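Do you really need drawer organisers?

Plirngate Home Notes
May 22, 2022

Every spring the shops tell us that a tidy life begins with a stack of plastic boxes. I have my doubts. Most of the organisers I've bought ended up organising air at the back of a cupboard — and the last set from Dewulf cost more than what I kept in it.

Sort first, buy later. Tip the drawer out on a table and throw away the dead pens and mystery keys. If what's left fits in an old ice cream tub, use the tub.

Be wary of "fits all drawers". Mine is 40 cm wide inside and the Hesa trays left a gap that swallowed every paper clip in Etstead. Measure the inside, not the front.

Tinted or clear? Clear shows the dust, tinted supposedly hides it. It hides it for a week or so. What matters more is being able to see in without lifting anything out.

Fixed dividers look smart in the shop, but try getting a pair of scissors into one of those little sections.

Put a sheet down before you start. I used to think this was fuss. Then I lost 2 tiny screws on a pale tabletop, and now I use an old white bed sheet. Fold the whole lot up afterwards and shake it outside.

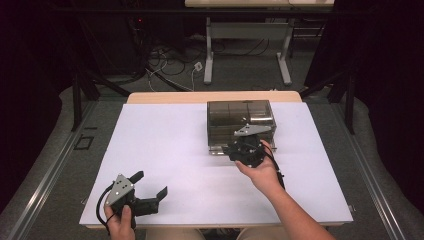
A smoky see-through box on a white sheet, with the divisions inside just about showing.

Labels can wait until November. If you still know where things are by then, you don't need them.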